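## 4. Recording demonstrations for the bottle task

This section explains how to record demonstrations for the Wustalell policy, version 2. Read section 3 first (hand calibration). A demonstration made with a hand out of calibration cannot be repaired later, and the training script will not warn you about it.

### 4.1 Before the first episode

1. Start the controller and wait until both arms report ready.
2. Open the refrigerator door fully. Pull out the drawer until it stops.
3. Set the head camera rate to 25 frames per second. The Choi logger accepts other values, but then the results cannot be compared with the Lelbridge set.
4. Put one bottle on the table, near the corner closest to the refrigerator.
5. Create a new episode folder. Do not write into an old one.

**Caution:** Keep the emergency stop in your hand during the whole episode — also when the arm is only moving to its start pose.

### 4.2 The approach

6. Raise the hand beside the bottle with the four fingers straight up and the palm toward the bottle.
7. Extend the thumb sideways, close to the side of the bottle. Hold this pose for 16 frames. The segmentation script looks for this pause to find the beginning of the grasp.

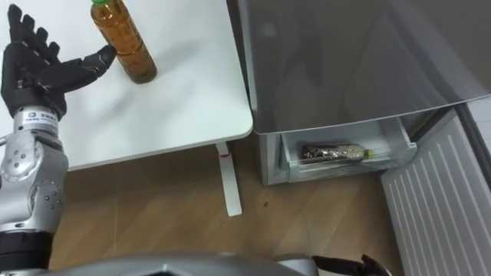
Lelbridge wrote back that the pause should be removed, because the policy learns to wait and sometimes does not continue. We tested this in Ernville on the same bottles. Without the pause, the script put the grasp label too early in many episodes, and the thumb closed before the palm had contact. We keep the pause in the recordings and cut it out before training (see 4.4).

8. Close the fingers slowly. If the bottle tilts strongly, open the hand and begin again from step 6. You can stay in the same episode, but press the retry mark on the pedal.
9. Lift the bottle clear of the table and move it over the drawer.
10. Turn the wrist so that the bottle lies flat, then lower it and release.

**Note:** Some bottle labels are very shiny. The depth values on such a label have holes in them, and this is normal. Do not cover the label with tape, the policy must learn to deal with it.

### 4.3 How many episodes

The result in our report used 400 episodes. With a smaller set the arm still reached the bottle well, but the release into the drawer became unreliable. Change the start position of the bottle between episodes, and sometimes leave another bottle in the drawer.

Failed episodes are also useful. Mark them as failed and keep them — the retry classifier is trained on these.

### 4.4 After recording

11. Run the check tool on the session folder. Episodes with missing joint values are listed in red.
12. Run the trim tool with the pause option on.
13. Copy the session to the server. Delete the local copy only after the checksum is confirmed.

Last change to this section: March 26, 2020. The file names of the check tool and trim tool are in appendix B.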